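# Nelura Slotted Storage Basket

Sold by Demchenko Storage Supply. Price per pack of four: see the order form.

I have sold baskets long enough to distrust most of what gets printed on their labels. The maker, Clekeck, calls the Nelura "the last basket you will ever buy." I doubt it. It is a plastic basket with slots in the sides, and it does a fair job for the money.

**What Clekeck claims, and what I found**

- *"Stacks to any height."* Four high is fine when they are loaded evenly. I wouldn't go to five.
- *"Fade-proof color."* I left a green one on a south-facing sill in March and it has lost a little already. Black seems to hold up better.
- *"Ultra-light."* Mine weighed about 850 grams with a full load of clothespins, so the basket itself is light enough. "Ultra" is their word.
- *"Dishwasher safe."* Top rack only – the small print says so, the big print doesn't.

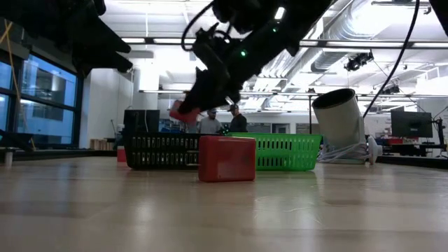
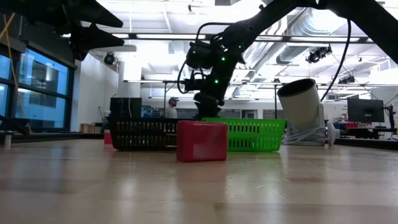 *Black and green plastic baskets on a wooden tabletop, with a red box in front.*

**Good for**

Onions, craft supplies, cleaning cloths, toys. Air gets through the slots. So do crumbs, pen caps and small screws, so line it if that bothers you.

**Not good for**

Anything wet that you don't want on the shelf below. Clekeck suggests carrying books in it. I tried 18 paperbacks and the rim bowed more than I liked.

**Compared with the Starwood**

The Starwood basket costs more and has a thicker rim. If you carry yours around every day, buy that one. If it will sit on a shelf, I can't see what the extra money gets you.

**Returns**

Nine weeks, unused, with the label still on. Cracked in shipping – send me a photo and I'll replace it.

Radymyr Demchenko
Page last changed 2026-06-19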